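Jun 12, 2024
Felista Koech

4.2 Demonstration during the open day

The sorting task was shown to the public at the open day held in the Sampaio building. Visitors were admitted in groups of no more than 12, and each group stayed at the work cell for 13 minutes. In all, 200 people attended. The arm was run by the Workadden control software in the same version as was used for the laboratory trials, and no settings were changed between groups.

Before each run, one visitor was invited to place the printed blocks on the maple board in any arrangement, provided that every block lay wholly within its edges. A second visitor then chose a target by colour and shape from a printed card. This step was added at the request of Prollura, which had asked that the choice of target be left to people with no knowledge of the system. The set included cylinders and stars in both red and green, so that neither colour nor shape was enough on its own to settle the choice (Figure 3).

Staff did not touch the blocks once a run had begun. If the arm had not completed its grasp within 120 seconds, the operator ended the run and recorded it as incomplete. Runs stopped for safety reasons – for example, when a visitor leaned over the barrier – were recorded separately and are left out of the analysis in Section 5.

Visitors were also asked to write down what they expected the arm to do before it moved. These notes were collected by the Cevero outreach team and coded by two readers working apart. Many of the younger visitors expected the arm to take the nearest block, whatever had been asked for. The coding scheme was revised in July, and both versions are given in the appendix. 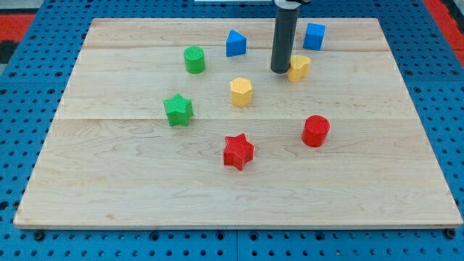 Figure 3. Gripper above the maple board, close to the yellow heart, with the printed blocks set out.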